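Sauces in a compact fridge: door or shelf?

Small Kitchens board > Storage and fridges
Page 1 of 1

saeed_b
Posts: 554
We have a compact white fridge in the break room at the Brasholm building. It has one wire shelf rack and a door with a wide bin up top and a deeper section under it. I'm trying to settle where the bottles should go. Right now everybody puts them wherever and half of them end up on their sides.

The bottles in question are a short white one with a screw cap, a tall yellow-orange squeeze bottle with a nozzle cap, and an orange-red one with a white cap. I set up a plastic table near the fridge so I can take everything out and sort it before it goes back in.
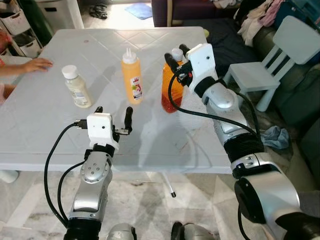 My plan was tall ones in the deep section of the door, short one in the upper bin. Mojtaba, who shares the room with me, thinks nothing should go in the door at all. Opinions welcome.

Mojtaba Fallahi
Posts: 31
Since I've been named, I'll give my side. The door is the warmest part of any fridge, and ours gets opened all day long. Creamy stuff goes on the shelf, toward the back. I don't care as much about hot sauce or ketchup.

mwajuma_w
Posts: 3,000
Creamy on the shelf, vinegar-based in the door. That's how I've done it for years. Read the labels too, some of them say to refrigerate after opening and some don't.

I would not use the upper bin for anything you grab often. On small fridges people yank the door and whatever is up high tips over the lip.

H. Kröger
Posts: 1,000
Disagree on the upper bin. If the lip is raised it holds a short bottle fine. The problem is tall bottles up there, they get top heavy. A short wide one is the safest thing you can put in it.

Also, don't store squeeze bottles upside down in a shared fridge. Someone always leaves the cap a little open and then you have a sticky door. I cleaned one at my last job in Esine and had to take the bins out and soak them overnight.

mwajuma_w
Posts: 3,000
I've had short jars jump out of a bin with a lip. Depends on how hard your coworkers pull.

saeed_b
Posts: 554
Ours pull hard.

Mojtaba, the white bottle can go on the shelf, I'll give you that one. The other two are going in the door.

zivko.r
Posts: 4,000
Get a thermometer before you argue any more. Put it in a glass of water on the shelf overnight, read it in the morning, then do the same in the door. You want 40 F or lower. If the door holds that, the whole question goes away and you can put the mayo wherever you like.

A few other things for a compact model:

1. Leave a gap at the back of the wire shelf. Stuff pressed against the back wall can freeze, and a wire rack won't stop a bottle from sliding into it.

2. Wipe the gasket while the door is open. Soapy water, then a dry cloth. If a strip of paper slides out easily with the door shut, the seal is bad and that's your warm spot.

3. Empty the bins before you load anything, and put the heaviest bottles in the low section.
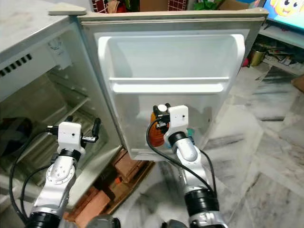
4. Write the date opened on each cap with a marker. In a shared fridge this matters more than the shelf.

Mojtaba Fallahi
Posts: 31
Number 4 is the one we need. Last January I threw out a bottle that had been open since before I started there.

H. Kröger
Posts: 1,000
Caps get swapped. Put the date on a piece of masking tape on the bottle itself.

zivko.r
Posts: 4,000
Tape falls off when it gets damp – I've tried it. Marker on the label is fine if there's a pale spot to write on.

saeed_b
Posts: 554
OK, I ordered a thermometer. Until it comes, the white bottle is on the shelf, the two tall ones are in the lower part of the door, and the upper bin stays empty. Will post both readings when I have them.

mwajuma_w
Posts: 3,000
Good. Check the door one around 4 in the afternoon too, after everybody has been in and out of it.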